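Comparing Two Pairs of Hand-Held Grippers Before You Commit to One
By Ohemaa Bonsu, 23 September 2022
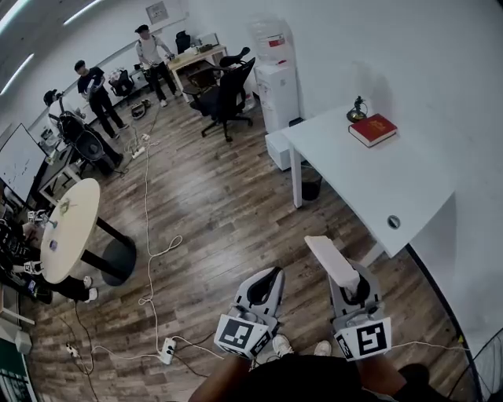

How many test grasps do you need before you can say one gripper is better than another?
Forty per gripper is enough to show a large difference, provided both grippers get the same objects, in the same order, from the same operator. If the two scores end up within 4 grasps of each other, run a second set of forty before you choose.

The steps below are the ones Nii Annan and I used to compare the Skeretti and the Naltuton pads. Both pads fit the same hand-held body, so the comparison takes one afternoon and no new software. If your grippers have different bodies as well as different pads, do the weight check in step 2 first.

What you need

Two pairs of grippers, charged or plugged in if yours are powered
One marker set for each pair, printed at the same size
Ten test objects
A kitchen scale
A notebook or a spreadsheet with one row per grasp

Step 1. Pick the objects

Choose ten things that people will really be asked to pick up. Ours included a foam block, a hardcover book, a glass, a roll of tape and a bag of rice. Put in at least two that you expect to fail. A set that every gripper can handle tells you nothing about the pads.

Write the objects down in a fixed order and keep the list where the operator can read it without turning around.

Step 2. Weigh the grippers

Weigh each one with its pads and marker on. Our left and right Skeretti units were 36 grams apart, which we traced to a longer screw set in the right one. We swapped the screws and weighed them again. A difference that small is hard to notice in the first few minutes, but your wrist will notice it later.

Step 3. Check the markers

Look for lifted corners, scratches and glare. Hold each gripper low in front of you, in the position you will work in, and look at the camera view. The front marker should be fully in view with the jaws open and with the jaws closed. Turn your wrist slowly to each side and note where tracking drops out.

If you use Aidoo for the logging, save this as a separate take with the word "check" in the name. It makes the file easy to leave out later.

Step 4. Run the grasps

Each object gets four tries per gripper pair. For every try:

Start with both grippers open.
Close on the object, lift it, and hold it for a slow count of three.
Tilt it to one side and back.
Set it down and open the jaws.

Mark the try as held, slipped or dropped. Slipped means the object moved in the jaws but stayed off the table. We left this column out at first and had to redo the set — the two pads had nearly the same number of drops, and all the difference was in the slips.

Step 5. Swap and repeat

Change to the other pair and run the same list. Take a break first. On another day, start with the second pair, so that neither one always gets the tired operator.

Reading the results

Add up the held tries for each pair, then look at the objects one by one. In our notes the Naltuton pads did better on the book and the tape, and the Skeretti pads did better on the glass. We kept the Naltuton pads for the Edilano work, where most of the objects are flat-sided.

Keep the rows even after you decide. We now have 176 of them, counting the set from February, and new pads get checked against the same list.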